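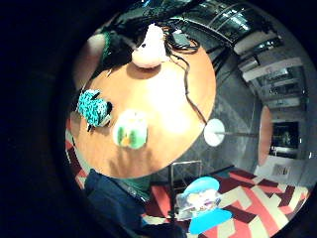 Mine went sticky after the second coat and stayed sticky for a week, writes a reader from Preltport, and can she just put more on top. No! Please don't. See the sticky question further down.

Oiling a wood tabletop: your questions
by Oana Surdu
March 30, 2016
2 min read
65 shares

Same questions keep coming so I'm putting them in one place. Kitchen and dining tables only. Will add as I go.

How do I know if mine is oiled or varnished?
Drop of water somewhere it won't matter, near the leg or underneath. Sits there in a bead for ages, probably varnish or a very fresh finish. Soaks in and goes dark, it's oil and it's thirsty. Varnish also chips and peels. Oil just gets dull.

If it's varnished can I oil it anyway?
Nope. It has nowhere to go. You get a greasy table and a bad mood. Strip it first or leave it alone.

Which oil?
I use Nazari, the clear one. Vendano's own brand is fine too, a bit thinner, needs an extra coat. Not olive oil, not whatever is by the stove. It goes rancid and you'll smell it every breakfast.

How much do I put on?
Less than you think. Way less. Lint-free rag, small puddle, rub along the grain, keep going until it stops moving. Leave it 30 minutes, then wipe off everything that's still on the surface. Everything. It should feel almost dry when you walk away.

Mine is sticky. What happened?
Too much oil, not wiped. Rag with a little fresh oil on it, rub until the old stuff loosens up, then wipe with a clean dry rag right away. Still tacky after a couple days – mineral spirits, windows open, then start over. A lot of wiping, sorry.

How long before I can use it?
Next day for plates, if you're careful. Hot things, wait a week. I've put a mug down the same evening and regretted it. Cold room takes longer. I do mine at 65 degrees or above, below that I don't bother.

Do I have to clear everything off?
Yes for oiling. Edges and all, no working around stuff. For the normal weekly wipe just shift things over and shift them back, thats what I do.
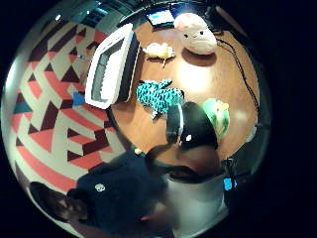

White rings from cups?
Moisture in the finish usually. Give it a day first, sometimes they fade on their own. Then a soft cloth and a dab of oil, rub gently. Dark rings are a different problem, that's down in the wood and needs sanding.

What grit?
220 for a light going over. 150 if it's rough, then 220. By hand, with the grain, even on a round table where it feels wrong. Do the whole top, never only the spot, or you'll have a pale patch forever. Check it isnt a thin veneer before you start.

One side is lighter than the other, is it the oil?
Nearly always the sun. Turn the table now and then. If it has a leaf stored in a closet it won't match anymore, give it a summer out.

How often?
Twice a year here, spring and October, before the heat comes on. Nerkness apartments with the old radiators maybe more, those places are dry as toast.

What do I do with the rags?
IMPORTANT. Do not ball them up and toss them. Oily rags can heat up and catch fire by themselfs. Lay flat outside to dry, or soak in water and seal in a metal can.

Can I use dish soap on it?
A drop in warm water, wrung out cloth, dry it after. No sprays, no bleach.

Wax on top – still working on that answer, next update.

33 comments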